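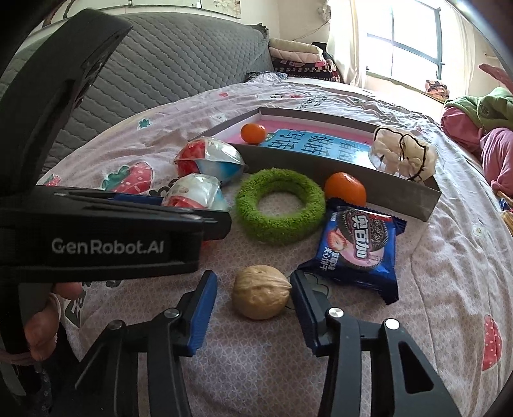

Les règles de collecte à la pince tenue à la main tiennent, chez Coltusus, dans un document de 6 pages que chaque opérateur signe avant sa première session. Leur rédactrice, responsable des procédures dans cette société qui constitue des jeux de démonstrations pour la robotique de manipulation, en a écrit la première version en mars. Elle la révise depuis au fil des retours du terrain. Elle a accepté d'en parler à la condition que son nom n'apparaisse pas, ses échanges avec les clients étant couverts par des clauses de confidentialité. Le texte part toujours d'un cas simple : un objet isolé, les mâchoires ouvertes de part et d'autre, l'opérateur prêt à serrer. Une noix entière posée sur une couette, entre deux patins de caoutchouc bleu, relève de ce cas. « La noix est un bon objet pour apprendre les règles, explique-t-elle. Elle est petite, elle est irrégulière, et sur un couchage elle n'a pas d'appui ferme. Si l'opérateur respecte la procédure avec une noix, il la respectera avec une mandarine. »

La première règle concerne l'approche. Les deux mâchoires doivent encadrer l'objet avant que la fermeture ne commence, et la pince ne doit plus avancer une fois la fermeture engagée. L'écart entre l'objet et chacun des patins n'a pas besoin d'être identique. « On nous a demandé d'imposer un centrage strict. Nous avons refusé. Une personne qui saisit une noix ne la centre pas au millimètre, et un bras qui reproduira le geste ne le fera pas non plus. Ce que nous interdisons, c'est de pousser l'objet avec une mâchoire pour aller le coincer contre l'autre. Ça, c'est un autre geste, il a sa propre fiche. »

La vitesse de fermeture a fait l'objet de discussions plus longues. Le texte initial fixait une durée minimale. La version actuelle demande un mouvement continu, sans à-coup ni reprise. « Une durée, les gens la comptent dans leur tête, et cela se voit dans les données. Le geste devient raide. Nous avons préféré décrire ce que nous voulons obtenir et montrer des exemples acceptés et refusés pendant la formation. »

La deuxième partie du document porte sur les lieux. Coltusus fait travailler des opérateurs dans des logements habités, des bureaux, des réserves de magasin et un atelier loué à Zeswood, où sont reconstituées des pièces courantes. Pour les logements, les règles tiennent en une page et demie. L'accord écrit de chaque occupant majeur est obligatoire. Les documents nominatifs, les ordonnances, le courrier et les écrans allumés doivent être retirés du champ. Les portraits de famille sont décrochés ou retournés avec l'accord de l'occupant.

En revanche, il est interdit de ranger la pièce. « C'est la consigne la plus difficile à faire passer. Les gens reçoivent quelqu'un, ils veulent faire le lit, plier le linge. On leur demande de laisser les choses comme elles sont, tant que personne n'est identifiable. Un robot domestique n'arrivera pas dans une chambre vide. S'il y a des vêtements en tas, des couvertures et une boîte avec des bonbons, tout cela doit y être. »

Elle distingue les objets présents et les objets de tâche. Les premiers ne sont ni déplacés ni inventoriés. Les seconds figurent sur une feuille de session établie avant le début du travail : nom courant, matière apparente, fragilité, nombre de prises prévues. Un objet qui n'est pas sur la feuille ne doit pas être saisi, même s'il se trouve à portée. La règle paraît lourde à certains opérateurs. Elle la maintient. « Quand un client nous demande de retirer toutes les prises portant sur un type d'objet, il faut savoir où elles sont. Sans feuille, on doit tout revoir. Cela nous est arrivé sur un lot de 2 826 prises, et trois personnes y ont passé deux semaines. »

Les denrées alimentaires ont leur paragraphe. Elles peuvent servir si elles sont entières, dans leur peau, leur coque ou leur emballage fermé. Un aliment entamé est exclu, tout comme un emballage gonflé ou déchiré. Une denrée manipulée à la pince n'est pas remise à la consommation, sauf si l'occupant le demande pour un fruit à coque ou un produit resté emballé. Les patins sont nettoyés avant la session puis à chaque passage d'un aliment à un objet non alimentaire. Le produit employé doit être celui indiqué dans le kit : un nettoyant trop gras modifie l'adhérence du caoutchouc, et les prises suivantes deviennent difficiles à comparer aux précédentes.

L'entretien de la pince occupe la troisième partie. L'opérateur vérifie les patins, les pivots et le retour des mâchoires en position ouverte. Il effectue 3 fermetures à vide au début de chaque session, et les recommence après toute chute de l'outil. Si une mâchoire accroche, la session s'arrête. « On ne répare pas sur place. Un opérateur de bonne volonté avait resserré un pivot avec le tournevis de la maison. La pince fonctionnait, mais elle ne se fermait plus comme les autres. Nous l'avons vu au contrôle, trop tard pour la journée. »

La tenue de l'outil est aussi encadrée. La main reste sur la poignée pendant toute la prise. Les bagues larges, les bracelets pendants et les manches flottantes sont à éviter du côté qui travaille. L'autre main ne doit ni caler l'objet ni retenir le tissu dessous. Sur une surface souple, la tentation est forte : l'objet s'enfonce, roule dans un pli, et l'on tend la couette sans y penser. Une prise réalisée de cette façon est refusée. « Le robot n'aura peut-être pas de deuxième bras. Si la tâche en prévoit deux, nous l'écrivons. »

Que faire des échecs ? Le document demande de les garder. Un objet qui glisse, qui tombe ou qui tourne entre les patins donne lieu à une prise marquée comme ratée, avec un motif choisi dans une liste courte. L'opérateur ne recommence pas dans la foulée : il rouvre les mâchoires, recule la pince, puis lance une nouvelle prise. La responsable reconnaît que la consigne a été mal comprise au départ. « Certains effaçaient leurs ratés, par fierté ou parce qu'ils pensaient nous rendre service. Nous avons changé le mode de paiement. Une prise ratée et correctement étiquetée est payée comme une prise réussie. Après cela, les ratés sont apparus. »

Le rythme de travail figure désormais dans le texte. Un opérateur ne dépasse pas 900 prises par semaine, toutes tâches confondues, et fait une pause à chaque changement de pièce. Le plafond a été demandé par Lo Presti, le cabinet d'ergonomie qui suit les équipes, après des plaintes de douleurs au pouce et au poignet. « J'aurais mis un chiffre plus bas. Des opérateurs s'y sont opposés, ils sont payés à la prise. Nous avons relevé le tarif unitaire et gardé ce plafond. Je ne dis pas que c'est réglé. »

Le contrôle se fait en deux temps. Un premier relecteur vérifie la feuille de session, l'absence d'élément nominatif et la cohérence des étiquettes. Un second, qui ne connaît pas l'opérateur, examine un échantillon et note chaque prise selon la même grille que celle utilisée en formation. En cas de désaccord entre les deux, la prise est mise de côté jusqu'à la réunion suivante. Le taux de refus n'est pas communiqué à l'extérieur. Il est en revanche transmis à chaque opérateur pour ses propres sessions, avec les motifs.

Les marques visibles sur les emballages restent un point ouvert. La règle actuelle les autorise lorsqu'elles se trouvent sur des produits courants, au motif qu'une cuisine ou une chambre sans aucun emballage imprimé ne ressemble à rien de connu. Certains clients voudraient les masquer. D'autres tiennent à ce qu'elles restent lisibles, dans toutes les écritures. « Pour l'instant, nous livrons sans masquage et nous le signalons dans la notice. Si un client veut masquer, il le fait chez lui. Je préfère ne pas avoir deux versions des mêmes données en circulation. »

Coltusus a partagé son document avec Grerkness, un autre prestataire de collecte, dans l'idée d'arriver à un socle commun. Les deux sociétés s'accordent sur l'approche, la conservation des échecs et le consentement des occupants. Elles divergent sur la durée de conservation des accords écrits et sur la présence d'enfants dans le logement, que Coltusus exclut pendant la session et que Grerkness admet dans une autre pièce. « Nous n'allons pas céder là-dessus. Une porte s'ouvre, un enfant entre, et il faut jeter la session entière. »

La prochaine révision doit traiter des surfaces souples, aujourd'hui réparties entre plusieurs fiches. Lits, canapés et piles de linge auraient leur propre chapitre, avec des critères de refus distincts pour les objets légers. La rédactrice recueille les remarques des opérateurs jusqu'au 30 juin 2024. Elle en a déjà reçu de quoi remplir presque autant de pages que le document lui-même, dont une bonne part sur les plis de tissu pris entre les patins.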